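Shape sorter boards – show me yours!
Forum > Puzzles and Peg Toys

pratafan49
Okay, I'm smitten with this red sorter. It's a solid slab with rows of holes, and I love that the back row stands up so tall. I left plenty of holes open because the star is my favorite part of the whole board!

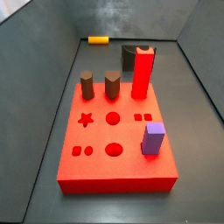
Red board, two brown pegs and the tall red block with the notch in its top

Posts: 1,694

woodnwhistle
Oh that notch! My old Trandis set had nothing that fun. I'd still paint every peg to match its hole though – brown on red is kind of gloomy.

pratafan49
Nooo, leave the brown alone! The one with the pointed front looks like a little shield. And the purple block up near the corner cheers things up plenty.

cundum_carl
With woodnwhistle on this one. Matching colors help the little ones, mine gave up in 2 minutes on a mixed board. Got anything brighter?

pratafan49
Do I ever. Lemon yellow, rounded at one end and cut at an angle at the other.
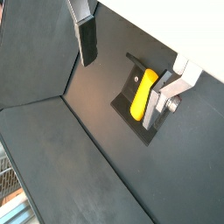
The yellow one in its black holder

woodnwhistle
Now THAT is a color. I take back half of what I said.

cundum_carl
Only half? Love the slanted end. I'd want 30 of those – still painting my brown ones in January.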